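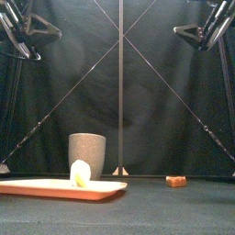

Page last changed: Thursday, October 8, 2020

4. The clearing bench and the people beside it

4.1 What the work was before

When we first visited the canteen kitchen at Esar, in February, clearing was done by whoever happened to be nearest. A member of staff would bring a used tray to the bench, take off the cup, deal with whatever else had been left there, wipe down and go back to the counter. It is humble work, and the people who did it were generous in explaining it to us, often while doing it. Several told us that they did not mind the clearing itself so much as being called away from a customer for it – a point that came up again and again in our interviews, and one we had not thought to ask about.

The two-armed bench supplied by Talex took over part of this job. It handles a tray, a cup and small odds and ends such as a sponge-like block or a soft bundle of cloth or paper, and these last gave us more to think about than anything else. A cup has a shape one can plan for. Something soft and lumpy may be rubbish to one person and a perfectly good cloth to another, and the staff had always settled such matters at a glance, without knowing that they were settling anything.

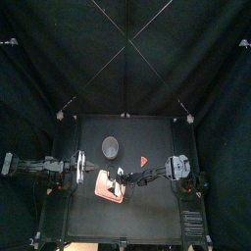 Figure 2. The clearing bench seen from higher up, with the right gripper at the edge of the tray and the left gripper empty. The cup stands upright, apart from the tray.

4.2 What changed

Over the study period we logged 2381 clearing jobs, against the 4000 we had hoped for when the work was planned. The shortfall has a simple cause, in that the canteen was quieter than expected for much of the summer, and we would ask the reader to keep it in mind.

The first change was in where people stood. Under the old arrangement staff drifted to and from the bench all day long. With the arms at work, one person per shift became the minder, although that word appears in no job description and was coined by the staff themselves. The minder set things out, watched, and stepped in when an item was left where it should not be. Two of the four minders we interviewed liked the role very much and spoke of it with some pride. The others found it lonely, and missed the chatter that used to go with carrying trays back and forth (we rather missed it too, on our later visits).

The second change was slower to show itself. People began to put trays down more neatly, with the cup to one side, out of a kind of courtesy to the machine. Bhardwaj, the firm that runs the canteen, had given no instruction to this effect. We are inclined to count this small tidying as work, and it does not appear anywhere in the time sheets – a gap we also met at the Finar site, described in Section 5, where the minders kept their own notes on paper.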